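Wet tissue models for suturing practice: glare, smearing, tension
Skills Lab Board > Bench and simulation > Tissue models
Thread started 21st December

pyo_bench
We are moving from silicone pads to wet tissue for the needle-driving sessions and I would like to compare notes before ordering for the new term. Current setup: Lornetti tray, 395 mm long, tissue pinned at the corners, one straight incision, blood substitute from a syringe. Two problems. The fluid spreads over the pale surface and the trainee loses the wound edge. Pinned tight, the cut gapes before the first bite. Pinned slack, it folds and you can't tell the fold from the cut.

Budlow
Too much fluid. We went down to 3 ml per station and apply it with a swab along the line only. Flooding the surface teaches people to wipe, and they already know how to wipe.

tray_and_clamp
Disagree with Budlow. A clean line is what they had on silicone. If the field is tidy you have paid for wet tissue and got none of the benefit. I would keep the fluid and fix the pinning. Eight pins, evenly spaced, moderate tension, then make the cut after pinning. Cutting first is why yours gapes.

pyo_bench
We do cut first, so that explains part of it. Will try it the other way round.

G. Jeon
Ga-eun Jeon here, I look after the bench sessions at our unit. Two points on the above.

Pin order matters more than pin count. Do the long sides first, then the ends, and check the surface with a fingertip. It should give slightly and return.

On fluid, I am between the two of you. A thin film at the margin is useful as the colour grades off and the trainee has to look for the deepest red to find the line. A pool is no use to anyone. The substitute we buy from Italora dries sticky after 12 minutes under the lamp, so we apply it late, when the instruments are already in position.

Budlow
12 minutes is generous. Ours goes tacky well before that. What lamp?

G. Jeon
LED, set back from the tray and off to one side. The old halogen was much worse.

tray_and_clamp
Side lighting gives you hard reflections off the jaws. I would rather have it overhead and diffused.

G. Jeon
You get reflections off polished metal either way. What matters is whether they land on the tissue where the next bite goes. I angle ours until the highlights stay on the instrument and the line can be read next to it.

pyo_bench
Can you show what you consider an acceptable amount of red? Descriptions of "thin" and "pooled" are not getting me very far.

G. Jeon
Smear and highlights:

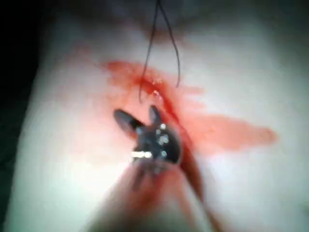
Re: amount of red
The deep colour stays on the line and the smear thins to pink at its edges. The bright spots are on the metal. I would not go heavier than that for beginners.

Budlow
More than I would use, but the line is legible, I grant you. Jaws open with one tip that near the line is where I would be telling a trainee to stop and look before doing anything else.

tray_and_clamp
That is a sensible quantity. It is also more than 3 ml on a swab would give you, which was my point.

Budlow
Depends on the swab.

pyo_bench
Useful, thank you. Is a dark thread a problem against the red? We have a box of black and a box of violet and I had assumed violet for visibility.

G. Jeon
Dark thread reads well on pale tissue and poorly inside the wound. Use whichever you have more of. Trim the tail short or it will wander into view from above and they will grab the wrong part.

tray_and_clamp
Violet, in my view. Black disappears as soon as it picks up fluid.

pyo_bench
Plan for October's leftover stock, then: pin long sides first, cut after, film only, lamp to the side. I will run one tray with each thread and post the results.

Budlow
Weigh the tissue before and after if you can. I suspect ours dries out more than we think and that it accounts for half the tension complaints.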